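Ticket 934: Donation receipts from the community kitchen campaign are sent two times
Status: Waiting for customer
Product: Plaltau Donor Desk
Organization: Galard Food Circle
Opened: Saturday, November 27, 2021

Description of the problem

Good morning. We are a small nonprofit which cooks meals for families of deployed soldiers and for veterans living alone. In this season we run one campaign together with a partner organization, Arnberg Family Fund. Both of us use Plaltau, each with an own account, and the two accounts are connected by the Shared Campaign function since July.

Since the campaign was opened, a part of our donors receive two receipts for one gift. The first receipt has our name, and the second one has the name of Arnberg. The amount is the same on both. The card of the donor is charged only one time, I have compared this with the bank statement line by line.

This is a serious matter for us. A donor can by mistake declare the gift two times in the tax papers, and then it is our name on the paper. Two donors have already written to ask if we took their money twice.

What I expected: one receipt, from the organization which received the gift.
What happens: two receipts, with different receipt numbers.

Steps to repeat it

Open the campaign page "A Warm Plate for Every Family."
Choose a gift of any amount.
In the field "Divide my gift," leave the setting as it is.
Pay by card.
Wait for the emails. The first comes immediately, the second comes 13 minutes later.

It does not happen when the donor pays by bank transfer. It does not happen on our old campaign page, which is not shared.

What I have tried already

I switched off the automatic receipts in our account and made a test gift of 4 dollars. Result: only the Arnberg receipt arrived. So the second email is surely coming from their side of the connection.

I switched our receipts on again and asked Arnberg to switch off theirs. Result: only our receipt arrived. This is good for the shared campaign, but then Arnberg can not send receipts for their own campaigns, so we could not leave it in this way. They have switched it on again.

I removed the partner from the campaign and added it again. Result: no change.

I emptied the browser memory and tried with another computer. Result: no change. I did not think it would help, but your help page asks for it.

I read the article "Receipts in shared campaigns." It says that the "receipt owner" must be chosen under Campaign, Partners. On my screen there is no such choice. I see only the name of the partner, the percent and the button Remove.

Additional information

Our account is of the type Small Organization. The account of Arnberg is Small Organization also. The campaign goal is 2000 dollars. The division is set to one hundred percent for us, as Arnberg gives only the publicity and their mailing list. I wonder if the zero percent of the partner is read by the system as "not filled in."

The campaign page uses the template Marulanda, with one picture and the text under it. I did not change anything in the template except the picture and the colors.

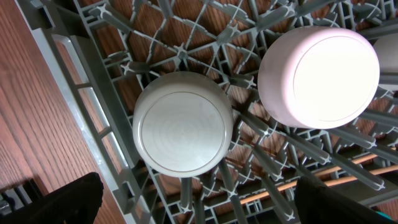
Reply from Plaltau Support

Thank you for the very complete report, it saved us a lot of questions. We could repeat the problem with a test campaign. Your guess about the percent is correct. When a partner has zero percent, the system does not save a receipt owner, and each account then believes it is the owner. The choice is also hidden on the screen in this case.

Until it is repaired, please set the partner to one percent, save, choose your organization as receipt owner, and then set the partner back to zero. Do not press Remove in between. Can you tell us if a new test gift gives one receipt only?

Reply from customer

Thank you for the quick answer. I have done the steps in this order and the choice "receipt owner" appeared. I will make the test gift this evening, after Arnberg has confirmed that they see the same on their side.

One question stays open. What shall we do with the second receipts which are already sent? I would like to cancel them with a short letter to the donors, but the button Cancel Receipt is gray for me, I think because the numbers belong to Arnberg. If they must do it, please write me which list they have to open.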